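Momero Guest Supply, bathroom station
Monthly safety walk, December
Inspected by: Gaspard Guérin

Hand grippers
Wrist straps present, stitching sound: OK
Jaw pads clean: OK
White cubes tight on their mounts: 1 loose on the spare pair. Tightened during the walk.
Comment: Since the Clerkix units came in, operators place slippers and trays with the grippers and the arm learns from those runs. Shifts are the same length but the hands do different work. Two people reported sore thumbs. Rotation is now every 2 hours. Please log it.

Floor and cables
Tile floor free of spills: OK
Cables clear of seated operators: ACTION. Route along the wall and tape down before the next shift.
Bottles kept away from outlets: ACTION. Move to the shelf by the door.

Seating and posture
Comment: Floor work was meant to be short. Several operators now sit through a full set of 200 placements. I have asked Bestevico for a low bench and knee pads.

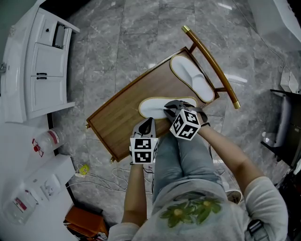
Until the bench arrives, stand up and stretch between sets. The lead should not count that time against the daily target.

Staffing and training
New operators shown the stop procedure: OK
Former packing staff retrained: 4 done, 2 waiting
Comment: The two waiting asked whether packing will still exist in spring. I could not answer. Passed to the site manager.

Result: pass with actions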